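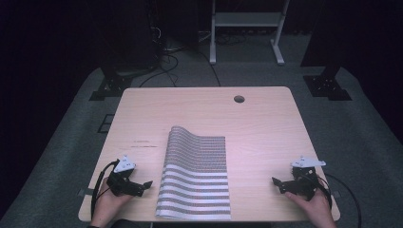 The Runner That Won't Lie Down

Kauko Eskola has sold table linen for long enough to have opinions about folding, and he thinks most of the advice is nonsense. I went to Bekcombe with my own doubts. I own one striped runner, it has never been flat, and I suspected the trade likes it that way.

"People are told to roll it," he says. "Roll it, and the ends stay down. Well, try it. The end curls up like a wave and you've got a ski jump next to your soup."

A roll must beat a drawer, I say. He doesn't think so. A roll gives you one long curl and a drawer gives you creases, and he would take the creases, because you can press on those. His own method is dull: lay the thing lengthwise, start at the middle, smooth toward each short end with flat palms, then leave it alone overnight.

Does that work?

"Mostly." He shrugs. "With a mesh weave, mostly is good."

I ask about weights, the clip-on kind that Hevano sells in sets. Eskola laughs -- not kindly. He bought a set at 30 dollars and gave it away. His former partner, Seija Laitinen, swears by them, and I call her later to be fair. "Kauko pulls too hard," she says. "He drags the long side out of line and then blames the cloth." She says to look at the stripes. If they run straight across, the runner is lying right. If they bow, somebody has been tugging.

Eskola, told this, concedes the stripes and nothing else. 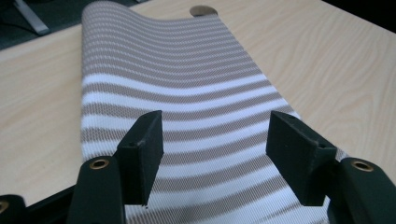
Stripes bowing near the middle of the runner, with the far end curled up.

Then there's the table. A pale wood-grain top is forgiving to look at, he says, but cloth slides on it, and a cable hole near the edge is no help if you want the runner centered on something. He would cover the hole and forget it. I would have thought a felt pad underneath was the obvious answer. "Pads bunch," he says. "Then you have two things to flatten."

I went home and tried the palms, from the middle out, and left it overnight. One end stayed down. Laitinen says that's the tugging.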